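Task Boards: Frequently Asked Questions

Last updated Saturday, November 25, 2023

These answers cover the Lindia and Mercado boards, the fixture plates that go on them, and the loan program run out of our Codow workshop. If your question is about an invoice or a lost parcel, use the contact form.

What comes with a board?

The base board, a set of white fixture plates, the blue parts and a bag of screws. The Lindia is the smaller of the two. The Mercado has the same hole pattern with more of it, so plates move between them without adapters.

Do the plates come fitted?

No. They ship flat in a separate tray. Lay them out before you screw anything down, and leave enough room to get your fingers between neighbouring plates. Most people who email us about a crowded board have started at one corner and filled towards the middle. Start in the middle.

How tight should the screws be?

Finger tight, then a quarter turn with the driver. The plates are printed plastic and will crack at the screw holes if you keep going. A cracked plate can still be used if it sits flat.

Does the board need to be clamped?

For light parts, no. The rubber feet hold on most tabletops. If you are doing push fits, use two clamps on the long side or a strip of non-slip mat underneath. Please don't drill the base board.

What kind of table should I use?

Anything flat and steady. We prefer a dark surface with a matte finish, as a white board on a white bench is tiring to look at for a whole afternoon and small parts vanish against it. A plain dark cloth behind the table helps too if you are recording your layouts and have a busy room behind you.

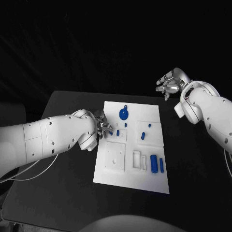

Colour matters for the parts as well. We settled on white for the plates and blue for the parts after trying grey on grey, which was a mistake. Replacement parts are sold in the same blue. Older Rukatel sets had green parts, and those still fit, but we no longer make them.

Can I change the layout?

Yes. Any plate can go anywhere the holes line up, and it can be turned in quarter turns. Sketch the layout on the grid sheet at the back of the booklet so you can put it back the same way. If you are comparing results with another group, agree on the sheet first and write down which edge of the board is the near one. Groups have spent a whole morning on mirrored layouts.

I have lost a blue part. Can I buy one?

Parts are sold in bags of 20. We don't split bags. Screws come in bags of 100 and are the same size for both boards.

A part is too tight in its plate. Is it faulty?

Probably not. New plates can be a bit stiff. Push the part in and out a few times by hand. If it still binds, look for a stringy bit of plastic on the inside edge and take it off with a fingernail or a blunt knife. Sandpaper removes too much. If a part drops straight through or rattles badly, send us a note with the plate number from the underside and we'll replace it.

How do I clean everything?

A damp cloth and a little dish soap. Keep the plates out of the dishwasher, and don't leave the board in a hot car. We had three come back in July bowed like a banana, and heat damage isn't covered.

How does the loan program work?

Schools and community workshops can borrow a Lindia for up to six weeks. You pay return shipping. Aishwarya Kurup handles bookings and will ask for the name of one person who is responsible for the kit. Count the parts back into the tray before you return it. There is a printed list inside the lid.

Mercado boards are not available on loan. They are too heavy to mail at a sensible price.

Can I print my own plates?

Yes. The files are on the downloads page. Theresia Egger maintains them and reads every correction sent in, though replies can be slow over the holidays. Use the screw hole spacing in the file and don't scale the model to fit your printer.

Do you ship overseas?

Boards, no. Plates and parts, yes, at the buyer's cost.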